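# Druvo

Druvo keeps the class rolls, mat schedule and belt records for the Eston Boxing & Judo Club. It replaces a spiral notebook, which was faster but had been dropped in a mop bucket twice.

Current data snapshot: 19/08/2023. Maintained by Bello Effiong, with complaints handled by whoever is holding the pads.

## What's in the repo

- `rolls/` has one CSV per class, one row per person per night
- `belts.csv` lists judo gradings back to 1957, typed up from index cards by Maritza Zapata
- `bouts.csv` covers amateur boxing results, wins and losses both, despite several requests
- `schedule.yml` says who gets the big mat and when
- `tools/` holds the scripts. Read them before you run them. Marcelino Godoy didn't, and for one evening every white belt in the club was a brown belt.

## Getting started

You need Python 3 and a copy of the repo. Then:

 python tools/check.py
 python tools/build_schedule.py --month august

`check.py` prints a line for each problem it finds. On a clean copy it prints 46 lines. These are known, they are all from the index cards, and you can leave them alone. 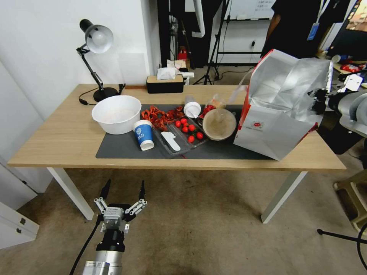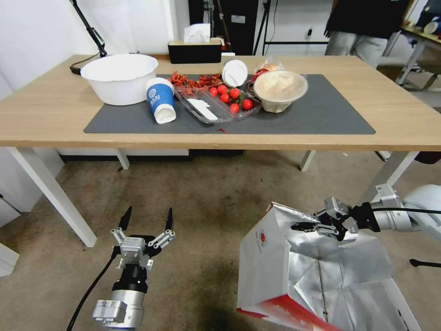
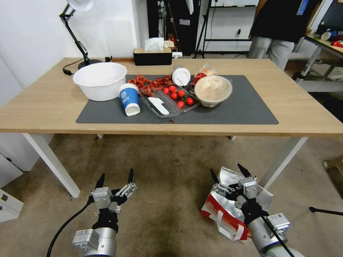
*Table with the dark gray mat, white bowl and blue and white cup.*

## Fields in `belts.csv`

| Field | Notes |
|---|---|
| `member_id` | Starts at 100. Numbers under that belonged to the Graralbridge club before the merger and are never reused. |
| `name` | As written on the card, including the nicknames |
| `grade` | Belt color in lowercase |
| `examiner` | Often blank before the merger |
| `remarks` | Free text. Some of it is very free. |

There are two Maritzas. Maritza Zapata teaches the juniors and Maritza Castaño teaches footwork to adults, and for years the cards just said "Maritza." Where we couldn't tell, `examiner` says `maritza_unknown`. Please don't guess.

## Known problems

- Weights in the oldest boxing rows may be pounds or kilos. One flyweight comes out heavier than the ring.
- Anyone who joined through the Benavides summer camp shows up twice, once with a middle name.
- The schedule builder thinks the sauna is a mat and will book it. Forough Rezaei has a fix on a branch, and has had it there for a while.
- Files over 900 rows open slowly on the front desk laptop. So does everything else.

## Contributing

Open an issue before you touch `belts.csv`. People care about their belts. For anything in `schedule.yml`, talk to both coaches involved and get a yes from each, in writing if it concerns Tuesday at six.

Rolls contain the names of kids, so the repo stays private. Don't copy it to a personal laptop or paste rows into the group chat, even the funny ones.

## License

The scripts are MIT. The data belongs to the club and its members. If you want your own row corrected, tell Bello and bring the certificate.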